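Kilden Chores: data card

Short version

Kilden Chores is a set of recordings of people doing small household and shop-floor jobs with a hand-held gripper, plus the results of running trained policies on the same jobs with a robot arm. We put it together to answer a question we kept getting from people outside the lab: can a machine do this yet? For most of the jobs in the set the answer is "sometimes, if you set it up the way it likes." This card says what is in the set, how it was made, and where it falls down.

Contents of this card

Why we made it
The jobs
How recordings were made
How we score
Results so far
Known problems
What a recording looks like
File layout
Use and limits
Changes
People

Why we made it

A lot of robot videos show one good run. That is fine for a video but it doesn't help a person who runs a canteen or a packing room and wants to know whether to wait a year or hire someone now. Lorenz Fankhauser started the set with a plain rule: pick jobs that a new employee would be given on the first morning, record people doing them, train on that, then try the robot on the same job many times and write down every run, including the dull failures.

We kept to jobs that happen on a table or counter. Stairs, floors, beds and anything involving a ladder are out. So are knives and hot liquids.

The jobs

mug_upright: pick up a mug lying on its side and stand it on its base.
mug_to_rack: move a mug from the table to a rack, handle facing out.
wipe_spill: wipe a marked area with a folded cloth.
fold_towel: fold a hand towel in half twice.
sort_cutlery: spoons and forks into a divided tray. No knives.
bag_parts: put small plastic parts into a bag and set the bag upright.
close_box: fold down the flaps of a carton in the right order.
cable_coil: coil a short cable and lay it in a bin.

The first five are what we call home jobs and the last three are shop jobs. The split is only there for the folder names. The Jetau policy, described below, is trained on both together.

Two jobs were dropped. Peeling tape off a carton was dropped when we found that people used their free hand for nearly all of it, so the gripper recordings were close to useless. Hanging a shirt was dropped for taking too long to reset. Burgi Strebel would like to bring the shirt back in a later version.

How recordings were made

An operator holds the gripper in one hand and does the job with it. The camera sits on the gripper, so it sees what the fingers see, plus whatever is behind the work. The operator gets a card with the job name and the end state. The card doesn't say how to do the job. We wanted different people to do it differently.

Each operator does 20 recordings of a job and then changes to another job. Nobody does the same job twice in one session. Breaks are not recorded, but the time to put things back between runs sometimes is. Those parts carry the tag "reset" in the index. Leave them in if you want examples of putting things back, and filter them out if you don't. We have had good results leaving them in for mug_upright and bad results leaving them in for close_box, where the reset is the job run backward.

Objects were bought from ordinary shops. We did not paint them, add markers or weight them. The full list is in objects.csv, with a column for material. Where we were unsure of the material the column is blank.

How we score

A run gets one of four results:

done: the end state on the card was reached and nothing was dropped.
done_messy: the end state was reached, but something was dropped, bumped or redone on the way.
helped: a person had to step in once.
failed: anything else, including timeouts.

We count only "done" as a success in the tables. If you would be happy with a robot that drops a spoon and picks it up again, add the first two columns together.

A person does the scoring from the recording, and a second person scores it again without seeing the first result. When they disagree, Wenche Eklund decides. Most disagreements are over wipe_spill, where it is hard to say when a table is clean.

Each job gets 300 robot runs per policy, spread over the objects for that job. We do not throw out runs where the arm stopped by itself. A stopped arm is a failure, the same as it would be in a kitchen.

Results so far

We have tested two policies. Soler is the older one and was trained one job at a time. Jetau was trained on everything in the set. Full counts per job are in results.csv. In words:

Standing a mug up is close to solved when the handle is reachable. Both policies go for the rim if they can see the opening. If the handle is pressed against the table or pointing away from the arm, Soler tends to push the mug along until it rolls. Jetau does this less, but it still does it.

Moving the mug to the rack works about as often as standing it up, and the handle direction is wrong in many of the runs that otherwise went well. Those are scored as failed. Some users have asked for a softer rule. We left it alone. The card says handle out.

Wiping is good on flat areas and poor near an edge. The cloth gets pushed off the table.

Folding a towel is poor for both. The first fold often works. The second seldom does, since by then the corners are no longer where the policy expects them.

Sorting cutlery is slow. Jetau gets most pieces into the right slot, but a patient person would have finished several trays in the time it takes to do one.

Of the shop jobs, bag_parts is the weakest thing in the set. Getting the bag open is most of the work. We started giving the robot bags that were already open and scored those runs separately under bag_parts_open. Please don't mix the two.

close_box is the strongest shop job. If you have one kind of carton, always in the same spot, a machine can do this today, and simpler machines than ours have done it for years.

cable_coil is unfinished. The recordings are in the set, the robot runs are not.

Known problems

Gripper angle. Operators turn their wrists a lot, so the picture is often sideways or upside down. We do not rotate anything. If your training code assumes the ceiling is at the top, it will have trouble.

Sleeves. Operators wear what they like. A thick knit sleeve can cover a large part of the view for several seconds. The robot arm has no sleeve, so a policy can learn to expect something in that spot and find nothing. Cyrill Hubmann ran a small test with masked sleeves and got slightly better results on mug_upright and no change elsewhere. The masks are in extras/.

Busy rooms. The rooms were in normal use. Other people, screens, chairs and lights are in the background all the time. We think this is good for training, but it makes the files larger and it means the set needs care with privacy (see Use and limits).

Right hands. Only 3 of the operators are left-handed. Policies reach in from the right more than they should.

White tables. Most of the recordings are on white tabletops. On the dark counter at the Fitiria test kitchen both policies did worse on every home job. We plan to record there for the next version.

What a recording looks like

Stills are stored next to each recording so you can check a job without loading the whole file. They are taken as they come, with no cropping and no turning. The index gives the job name, object number and operator number for each one. Faces are blurred in the released files wherever our tool finds them, and a person looks through the result afterward.
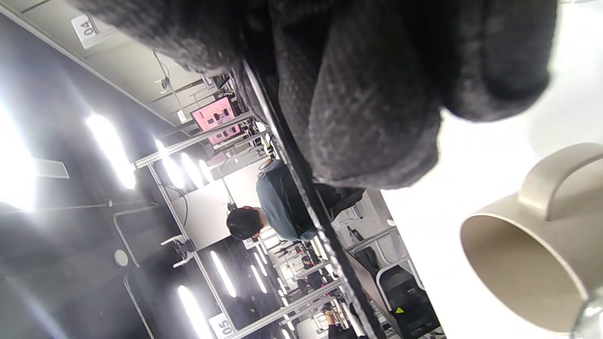 Still from the gripper camera, home jobs: beige mug on a white tabletop, operator's knit sleeve in view. Not rotated.

If you are sorting stills by hand, sort on the object number in the index. Sorting by what fills the most space in the picture will give you a folder of sleeves and ceilings.

File layout

home/ recordings for the five home jobs
shop/ recordings for the three shop jobs
stills/ still pictures, same names as the recordings
extras/ sleeve masks, reset tags, early scoring notes
objects.csv
operators.csv (number and hand used, nothing else)
results.csv
index.csv

Times in index.csv are in seconds from the start of the recording. The column called "quality" is left over from an early version and should be ignored. It will go away.

Use and limits

You may use the set for research and teaching. For anything you plan to sell, write to us first.

Please don't use it to try to identify operators or the people in the background. If you spot a face that was missed, send us the recording name and we will fix it and post a new file.

Don't quote our numbers as the success rate of robots in homes. They are the success rate of two policies on one arm, on tables, with someone standing by. Hubert Aebischer has a longer note on this in extras/, written after a visitor asked when the arm would be ready to clear tables at lunch. His estimate for mugs alone was 5 years, and he put a question mark after it.

Changes

September: added close_box and cable_coil recordings. Fixed wrong object numbers in sort_cutlery. Split bag_parts_open out of bag_parts.

Before that: first release, home jobs and bag_parts only.

People

Lorenz Fankhauser: planning, job cards
Burgi Strebel: recording, cloth jobs
Cyrill Hubmann: training, masks
Wenche Eklund: scoring
Hubert Aebischer: robot runs, results.csv

Questions about scoring go to Wenche. For missing or broken files, send the recording name and the line from index.csv.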